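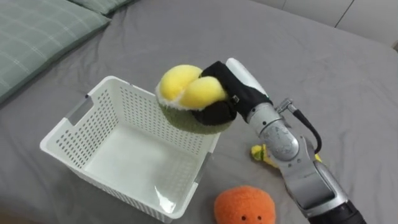 By Máté Tóth, Pronia youth football program
Nov 8, 2020

Quick update for the Stilach grant, second half of the season. Sorry its short, sent between matches.

Girls U14 – second in the group, two games left. Lost at Brerkix 3-1, beat them 2-0 at home. Boys U16 – mid table, too many draws. Goalkeeper out until December with a wrist, the backup is doing fine.

Registration: 200 players signed up across all age groups. 35 of those are new this fall, mostly from the Liepiņa side of town where the old club folded. We could take more in the U10s but not without another coach.

Money. Pitch rental is paid through the end of the year. Referee fees ran over by 556, three rescheduled games and one cup replay. I moved it out of the travel line, which was under because two away trips got cancelled. Travel receipts attached, the bus company still owes us one.

Equipment – 20 match balls arrived, all in use. Training bibs are on back order again. Asked for a new delivery date, no answer yet, will call Monday.

Coaching course: four of our people started, three will finish. The fourth changed jobs and can't make the evenings. The fee is not refundable, I asked twice.

Problems. Floodlights on the second pitch trip the breaker when all are on, so we train on half of it after dark. Electrician came once, wants to come back with a diferent part. No quote so far.

Next: indoor sessions start in December, gym is booked for Tuesdays and Fridays. Still need a decision from you on the spring tournament deposit, the hosts want it before the holidays. Full accounts to follow with the year-end report.

M.T.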